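Telholm tabletop cell: setup and care
Maintained by Margarida Garcia

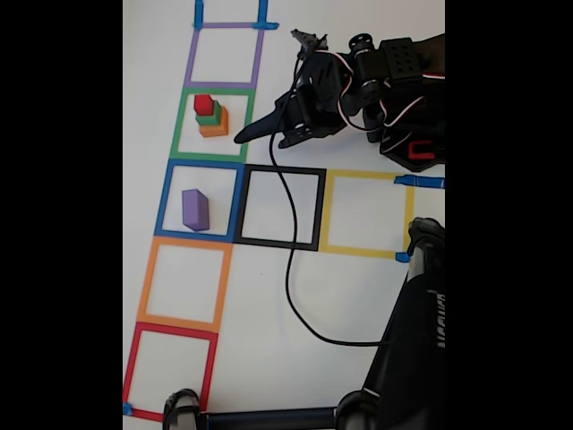 Fig. 1. Taped grid with blocks stacked in the green square, gripper alongside.

Scope
Covers the work surface, arm cabling and servo checks. Recorded episodes: 875, stored under Clalleck.

Surface
Square outlines are colored tape on the white top. Re-tape any line that lifts, then redo the corner calibration. Do not move a square to suit the arm - existing episodes depend on the layout.

Arm
Home the arm before powering the servos down. Check the wire loops at each joint every 56 episodes. Leave slack in the black cable.

Known issues
Servo 3 drifts after long sessions. Re-zero it with the Nerkari tool, version 4.

Changes
September: gripper finger replaced, offsets updated.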